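4.3 Cooking a whole bird with the core probe

This section covers roasting of whole chicken, duck and small turkey in the Bremell Draltonier countertop oven using the core temperature probe. For roasting without the probe, see 4.5. For boneless joints, see 4.4.

Read section 2 (Electrical connection) before first use. The oven draws 3000 W at full output and must have its own circuit.

Before you start

1. Remove the bird from its packaging. Take out the neck and giblet bag, if present.

2. Do not rinse the bird. Pat the skin with paper towels, inside the cavity as well as outside.

3. Check that the bird is fully thawed. Press a finger into the thickest part of the breast and feel inside the cavity for ice. The probe program does not correct for frozen meat and will report a false rise followed by a long plateau.

4. Place the wire rack in the drip pan. Pour one cup of water into the pan.

Note: The drip pan supplied with the oven holds birds of up to 11 lb. Heavier birds will touch the upper heating element guard. Use a full-size oven.

Caution: Do not line the wire rack with foil. Foil blocks the lower air path and can trip the thermal cutout.

Inserting the probe

5. Hold the probe by the collar. Do not hold or pull it by the cable.

6. Push the tip into the thickest part of the inner thigh, parallel to the leg bone, until the first ring on the shaft meets the skin. The tip must not touch bone. If you feel it stop against something hard, pull it back half an inch and change the angle.

7. Route the cable toward the right side of the cavity and plug it into the socket behind the small flap. The display shows a probe symbol and the current core temperature.

8. If the display shows P-9, the plug is not fully seated or the socket is damp. Unplug, dry the plug with a cloth, and insert it again. If the code returns, replace the probe.
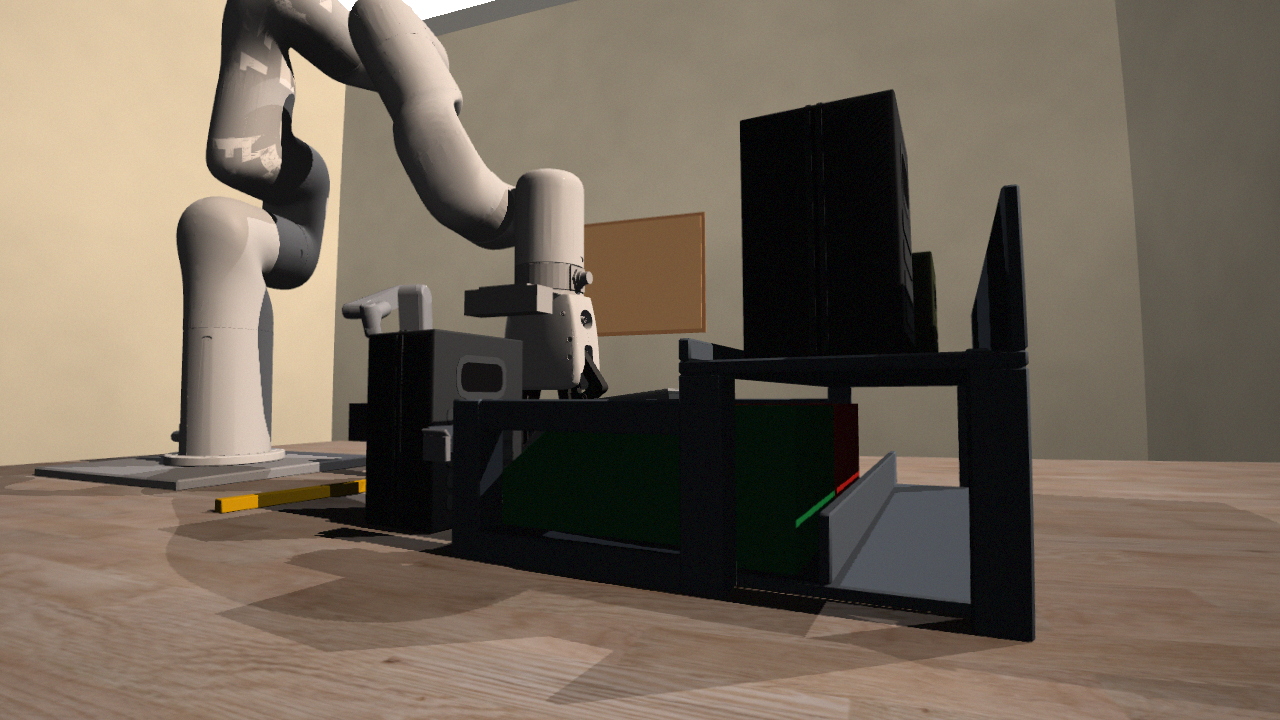 Settings

9. Turn the left dial to ROAST. The default oven temperature is 375 °F.

10. Press PROBE. The display flashes the default core temperature for poultry, 165 °F. Press OK to accept it. Use the right dial to select a higher value. Values below 165 °F are locked in the poultry program.

11. Select the browning level:
Low: no final browning.
Medium: upper element on for the last part of the program.
High: upper element and fan on for the last part of the program.

12. Close the door and press START.

Note: Cooking time is not entered. The program ends when the core temperature is reached. The remaining time on the display is an estimate and is recalculated during cooking. It may increase in the first half of the program. This is normal.

Stuffed birds

Stuffing must reach 165 °F at its center before serving. The probe reads only the meat around its tip and cannot confirm the temperature of the stuffing.

a. Fill the cavity loosely, and only just before cooking.

b. Run the program as described in steps 9 to 12.

c. When the program ends, unplug the probe and remove it with an oven mitt. Check the center of the stuffing with a separate thermometer.

d. If the stuffing is below 165 °F, return the bird to the oven on MANUAL at 325 °F and check again every ten minutes.

Whole onions, lemon halves and herb stems placed in the cavity for flavor are not treated as stuffing, provided that they are thrown away before carving.

Basting

Basting is optional. Each time the door is opened the program pauses and the elements switch off. If the door stays open for more than two minutes, the program is cancelled and must be set again from step 9.

Use a long-handled brush or a bulb baster. Keep liquid away from the probe socket. Glazes that contain sugar, honey or fruit juice should be applied only when the core temperature is above 145 °F, or they will burn before the meat is done.
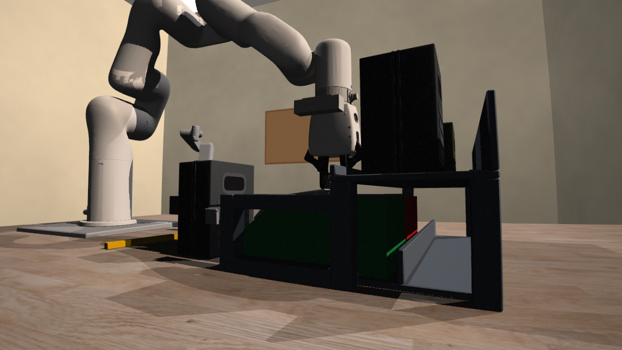 Duck releases more fat than chicken and needs an additional step. Prick the skin at the breast and thighs with a fork before cooking, without piercing the meat. When the display reads 120 °F, pause the program, lift out the drip pan with both hands and pour the fat into a heatproof container. Add a fresh cup of water, replace the pan and press START within the two-minute limit.

Caution: Do not add water to a pan that still contains hot fat. Spattering will cause burns.

Resting and carving

13. At the end of the program the oven sounds five tones and switches to HOLD at 140 °F. Press STOP to end HOLD.

14. Unplug the probe. The shaft and collar are hot. Leave the probe in the meat during resting to limit loss of juice.

15. Move the bird to a cutting board and cover it loosely with foil. Rest chicken for 15 minutes and turkey for 25 minutes. The core temperature rises by a few degrees in this time.

16. Remove the probe and carve.

Cleaning the probe

Wipe the shaft with a damp cloth and dish soap, then dry it. Do not immerse the plug. Do not place the probe in the dishwasher. The probe is rated for 200 cooking cycles, after which readings may drift. To test it, place the tip in a glass of crushed ice and water. The display must read between 31 °F and 34 °F after one minute.

Replacement probes made before December use the older straight plug and require the Flisutness adapter, sold separately.

Revision 2022-03-14. Step 8 and duck instructions revised by D. Barrera. Checked by L. Cuevas.

Continue to 4.4, Boneless joints.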